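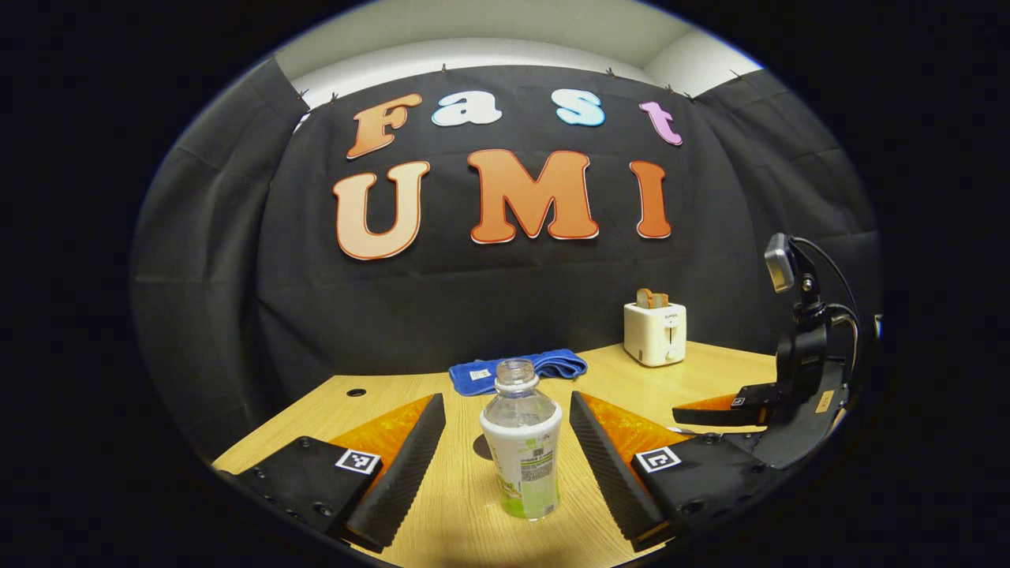
An open bottle between the jaws of a hand-held gripper, with a towel and a toaster farther back on the table.

New house rules for hand-held gripper recording

The working rules for recording demonstrations with hand-held grippers have been rewritten and take effect in January. They apply to both Clurport sites and to anyone recording on our behalf, including the Chauvin team and visiting students. The old rules were a two-page note written when we had a single table. That note is withdrawn. Please take down any printed copies.

The new text runs to 16 pages, most of it checklists and forms. What follows is a summary of the parts that change daily work. It doesn't replace the full text, which is in the shared folder under Rimuvero, next to the task sheets.

Why the rules were rewritten

Last spring the Clemance group went through 1816 recordings made over the previous two quarters and marked each one as usable, usable after trimming, or rejected. They rejected 109. A few of those were hardware faults. Most were small things done differently by different people: a marker with tape over one corner, a session started before the second gripper was recording, a task name typed three ways. None of it was hard to prevent, and the old note covered very little of it.

Ysaline Roussel, who led the review, wrote the first draft and tried it on one table for a month before it went out for comment. We received 21 comments and most led to a change in the wording. Two asked for longer sessions and were turned down.

Before recording

Each session now starts with a table check. The operator does it and signs for it. It takes a couple of minutes and covers the following.

Markers. The square markers on the gripper's base plates must be flat, clean and whole. Wipe them with a dry cloth. If a corner has lifted or the print is scratched, replace the marker and note it on the sheet. Do not glue a damaged marker back down. After any replacement the gripper has to be calibrated again before it is used, even if the new marker went on in exactly the same place.

Fingers and pads. Look at the ridges on both fingers and at the pads behind them. Crumbs and label residue collect in the ridges and change how an object sits in the grip. Left and right fingers are changed as a pair.

Camera. Check that the mount is tight and the lens is clean. Open and close the jaws fully once and confirm on the preview that both markers can be seen through the whole travel.

Cables. Where a device has a cable, it should be looped and secured so that it doesn't hang across the jaws or catch on the operator's sleeve. This was the subject of five separate comments, and the section is longer than it was in the draft.

Backdrop. Fabric backdrops must be clipped so that they can't fall onto the table if someone brushes against them. Folds are fine. Letters and signs may stay up, but they are listed on the sheet as part of the setup and should not be moved halfway through a series.

Objects on the table

Household objects are the largest part of what we record, and the old note said almost nothing about them. The new section is the one most people will need to read twice.

Every object used in a task is listed by its plain name on the sheet. Use the names in the object list. If the object isn't there, add it and tell the person who looks after the list for your site. "Bottle" and "bottle, no cap" are separate entries, and so are "towel, folded" and "towel, open." The review found many recordings where the written task and the state of the object didn't match, and the person labeling them had to guess.

Open containers may hold a small amount of liquid if the task sheet calls for it. Use nothing that stains, nothing hot, and nothing you would mind getting on your hands. Keep a cloth within reach that is not one of the task objects. If liquid reaches a gripper, stop, put the device down and fill in the short incident form, even if nothing seems wrong with it afterward.

Electrical appliances are treated as props. They stay unplugged for the whole session, and the plug must be somewhere the operator can check it before starting. A toaster lever may be pressed and bread may be loaded and removed, but the appliance is not to be heated. Anyone who wants to record with a powered appliance needs written approval first, and should allow two weeks for it.

Food is replaced at the end of each day. Food used in recording is not to be eaten. We know how that rule got there and so do the people concerned.

Labels with printed text can stay on packaging. Anything with a personal name, an address or a prescription must not be on the table at all. The same goes for phones, badges and mail.

During recording

One operator holds the grippers. A second person can be at the table to reset objects but keeps their hands out of the working area while recording is on. If a hand comes in by accident, finish the attempt and mark it. Don't stop and restart without a note, which leaves us with fragments that are hard to match up later.

Move at the speed you would use if you were doing the task for its own sake. New operators tend either to rush or to slow down a great deal once they know the device is running. The first five attempts by a new operator are kept apart as practice and are reviewed by someone else before any further work is done.

Failed attempts are kept. If you drop the bottle, leave it in the recording and mark the attempt as failed. The old note told people to delete failures and we lost useful material that way.

When two grippers are in use, both must be confirmed as recording before either one is lifted from its rest. Put them back on the rest at the end before stopping the recording.

Sessions are limited to 45 minutes, followed by a break of at least 10. The devices are not heavy, but holding one upright at arm's length tires the wrist and shoulder sooner than people expect. Operators may stop at any point and do not have to give a reason.

After recording

Fill in the sheet before leaving the table. Copy the files the same day. Don't rename them by hand. Check that the number of attempts on the sheet matches the number of files, and if it doesn't, say so in the notes field and leave both as they are.

Put objects back in the numbered bins. Towels go in the wash at the end of the week or sooner if they have been used to wipe anything up.

Training and sign-off

Everyone who records needs to read the full text and complete one supervised session under the new rules. People who have been recording for years are included. Supervised sessions last nearly an hour and can be booked from 9:30 each morning at either site. Until you have been signed off you can reset objects and fill in sheets, but you can't operate a gripper.

Questions about the text go to Ysaline Roussel. Requests for spare markers, fingers and pads go through the usual parts form, which now has a separate line for each. The rules will be looked at again after six months, and comments sent before then will be held for that round unless they concern safety.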